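Conemham Strings Forum > Orchestras and Ensembles > Playing without a conductor for a season

fiddlesticks_55
Our chamber group lost its conductor in July and the board has decided we don't need another one until spring. Sorcha Mowat will lead from the first chair. I like Sorcha. I also sit at the back of the seconds, where I can see her left elbow and, on a good night, some bow. Has anyone done a full season this way? We have the Dvorak Serenade in the first program and I'm already having dreams about the finale.

gutstring
We've done it for 11 years. You learn to breathe together. You also learn who in the group has been faking it, and for us that was the cellos.

lowC
Cello here. We were following you. That was the mistake.

TramexViola
Can I be the grump? Leading from the chair is fine for twelve people. Conemham has a lot more than that on stage, and the Sundwood hall swallows sound from the back. By the time the basses hear the firsts it's old news. Hire somebody.

fiddlesticks_55
Hire somebody with what? We sold 780 tickets for the last concert and 933 for the one before, and the board talks about the gap as if there had been a death in the family. A guest conductor for one program costs more than our music rental for the year.

gutstring
Then spend your rehearsal time differently. Take one hour with no stands lit and everybody in a circle, seconds next to basses. It feels silly and it works. Our leader also marks who gives the cue in each spot, and it's often not her. In the Dvorak slow movement it was the violas.

TramexViola
I'd like that last part in writing.
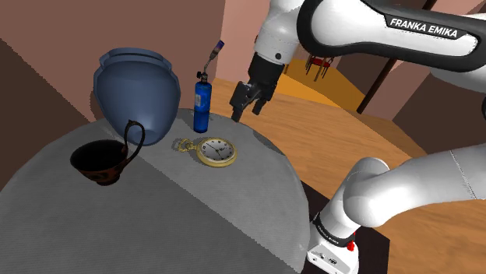 Leopoldo Carrillo wrote in to say he played under Sorcha in the Sundwood summer course, and that she cues with her scroll, so the seconds should sit across from her and let the cellos go inside. He thinks the finale is the least of it. The trouble will be the tempo change in the waltz.

lowC
Carrillo is right about the waltz. He's wrong about the cellos. Put us inside and the house hears mud.

fiddlesticks_55
I moved chairs last night to try it his way. I can see her whole face now, and she can see mine, so I suppose I have to practice.

TramexViola
Still say hire somebody. Half the audience wants a back to look at.

gutstring
They can look at yours.

fiddlesticks_55
Sorcha wants bowings by tomorrow and has asked each section for one set. The seconds have so far sent her three. Does anyone have a marked part for the Serenade they'd be willing to scan? I'll pay postage if you only do paper.

lowC
I have the cello part. It says "watch" on every page and I couldn't tell you who.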